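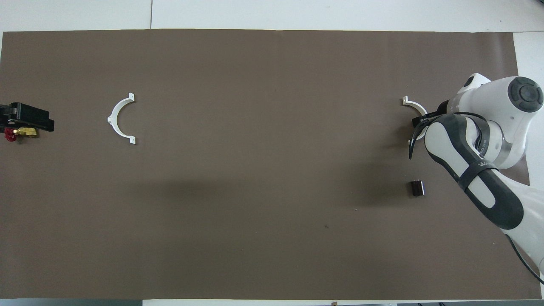

Ollgate half-round bracket, white
Sold in pairs

The Ollgate is a semicircular bracket for holding round pipe and duct against a flat surface or against a second bracket. Two pieces facing each other make a full ring. One piece on its own works as a saddle on a wall, a board or the underside of a bench.

Each bracket has a mounting tab at both ends of the arc, with one small screw hole per tab. A small nub sits on the outside of the curve at the midpoint. Use it to line the bracket up with a center mark before you drill. The two halves are the same part, so there is no left or right to sort out and spares fit either side.

Fitting as a ring
Hold the first half behind the pipe and bring the second up to meet it. Line up the tabs and start both screws by hand. Tighten them a little at a time, going back and forth between the two. Stop when the tabs touch. If the pipe still turns, wrap it with a strip of Flokon tape and close the ring again.

Fitting as a saddle
Mark the centerline of the run first, then the two holes. On horizontal runs put a bracket every 300 mm. On vertical runs you can go wider, but keep one close to each elbow or valve. Pilot holes are needed in hardwood and in painted board.

What is in the pack
The standard pack is six brackets, enough for three rings or six saddles. Screws are not included. The trade carton holds 2,000 pieces and ships on request only - please allow 15 working days.

Care
Wipe with a damp cloth and mild soap. Do not use solvent cleaners. The white finish will mark if it is dragged over bare metal, so lay the parts on paper or cloth while you work.

Compatibility
The screw spacing matches the older Samuel bracket and the same holes can be used again. The Samuel has no nub, so a mixed pair will hold but will not line up from the outside. The Hirkau rail takes the Ollgate with the short adapter plate, sold separately.

Not suitable for
Gas lines, overhead loads, or any pipe that carries the weight of a pump or tank. Use a steel clamp for those.

Ordering
Orders and returns: Gemma Hulme. Fitting questions and drawings: Tài Phí. Unopened packs can be returned for a refund. Opened packs can be exchanged if all six pieces are there.

Page updated 4 Apr 2024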